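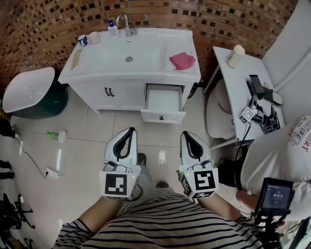
Should the spare gripper pair be in the first order, or can it wait until the second quarter of the project?

Put it in the first order. The spares get used before anyone plans for them, and a second purchase order costs you another round of shipping and approval.

Thread: Handheld gripper kits, what to budget per station

plundberg_lab wrote:
We are planning a home-task collection project, bathrooms and kitchens, starting in September. Handheld grippers, two per operator, marker cubes, a monitor on a stand for the second person. I have one quote from Zudeo at 3,000 per station and I need to know what it leaves out. The quote lists the gripper pair, two wrist cameras, cables and a carry case. It does not list a monitor, stand, storage or power. We want 9 stations.

tolstack wrote:
It leaves out most of what you will spend the second half of the money on. Our per-station extras came to 561 on top of the kit price. That covered a field monitor, a light stand, a power strip, two long cables, and storage cards. It did not cover furniture. You need a small side table at every site because the electronics have to sit somewhere that isn't the work surface.

D. Ghiță wrote:
561 is low if you buy a monitor that can be read in a bright room. We went with Zestico monitors and paid more than that for the monitor and stand alone. Also check whether the Zudeo price includes calibration. Ours was a separate line.

tolstack wrote:
Ours were bought used. Fair point on the brightness.

plundberg_lab wrote:
Calibration is not on the quote. I will ask. What about labor? My current plan is one operator per station and one supervisor for every three stations.

anghel_g wrote:
That ratio will not hold. Budget two people per station, one on the grippers and one on the monitor. The operator has both hands occupied and is looking at the sink or the drawer, so recording status has to be somebody else's job. We tried a shared supervisor for the first month and threw out a lot of sessions where one camera had stopped.

D. Ghiță wrote:
I disagree with Gheorghița here. Two per station is right for the first two weeks. After that an audible alarm on dropped frames does the same work. We ran one supervisor to two stations for most of last year with no increase in rejected sessions. Labor is the largest line in the budget, so it's worth getting this one right.

anghel_g wrote:
Darius, your stations were in the same building. These are separate homes. A supervisor can't hear an alarm across town.

D. Ghiță wrote:
Agreed, if they are separate homes. plundberg_lab, are they?

plundberg_lab wrote:
Six are rooms built in our own space, three are rented apartments. So a mix. I could do two people at each apartment and share supervisors in-house.

anghel_g wrote:
That works. Put it in the plan as two separate rates or finance will average them and you will be short on the apartments.

kerf_width wrote:
Two items I don't see on anyone's list. First, props. For bathroom tasks you will go through bottles, cups and cloths, and they have to be replaced with matching ones if the task sheet calls for it. Second, cable management. Floor cables need covers or tape at every site, and a rental apartment may require covers as a condition of the lease. Neither is expensive, but both showed up as unplanned purchases for us.

tolstack wrote:
Seconding cable covers. Buy the low-profile kind - the tall ones stop a rolling stand.

plundberg_lab wrote:
Reply from Zudeo, posted Sunday, May 19, 2019, for anyone reading later. Calibration is extra and is charged once per order, 1,517 for any quantity up to ten stations. Replacement finger pads are sold in sets. No discount at our volume. I have also asked Ardeleanu for a competing quote.

D. Ghiță wrote:
A flat calibration fee is a good argument for one order. If you split it you pay twice. Ask Ardeleanu whether their marker cubes are removable. On the older version they were glued, and a cracked cube meant sending back the whole gripper.

kerf_width wrote:
Also ask both for lead time on a single replacement camera. That number decided it for us more than the kit price did.

plundberg_lab wrote:
Both questions sent. I'll post the Ardeleanu quote when I have it.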